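Search the boards Search Advanced

Residents' Forum, Elunard House
Topic: Items left on beds before linen exchange
Reading time: 2 minutes

Stunham_Desk
Residents are reminded that beds must be cleared before the linen exchange on 7th January. Small articles wrapped up in sheets are sent to the laundry with them, and the desk cannot guarantee their return. In October the laundry returned 107 such articles to this building.

trindade_wing
I request clarification. The notice posted in our corridor states that only the sheet must be accessible. It does not state that the bed must be cleared. Many of us have one shelf and no closet, and the bed is where belongings are sorted. My own bed is no exception. 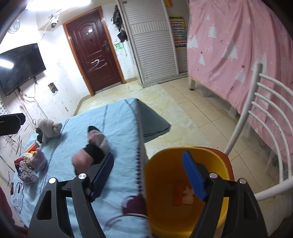
Socks, plush toy and gift bag still on the striped sheet; bucket on the floor beside the bed.

I consider this an ordinary amount of property for a shared building. The socks can be put away in a moment. The remainder is against the wall and does not prevent anyone from lifting the near side of the sheet.

Ziner4
With respect, I disagree. A fitted or tucked sheet cannot be removed from one side only. The small orange box and the clear bag are precisely the kind of article that gets rolled up inside. I would place all of it in a lidded crate the evening before.

trindade_wing
A crate requires floor space. The bucket already serves for waste paper, and I would prefer not to add a second container next to it.

Stunham_Desk
The corridor notice was worded incorrectly and will be replaced. The requirement is a clear bed. Crates may be stored under the bed between exchanges and are available at the desk on loan, limited to 2 per resident.

Ziner4
Thank you. Please confirm whether plush toys may be submitted with the linen for washing.

Stunham_Desk
They may not. Toys should be washed separately in the ground floor machines.

Comments

eln_reader: The loan crates do not fit under the older beds. Kindly measure first.

third_floor_east: I support the original poster. The wording should have been corrected earlier.

eln_reader: Are pillowcases included in this exchange?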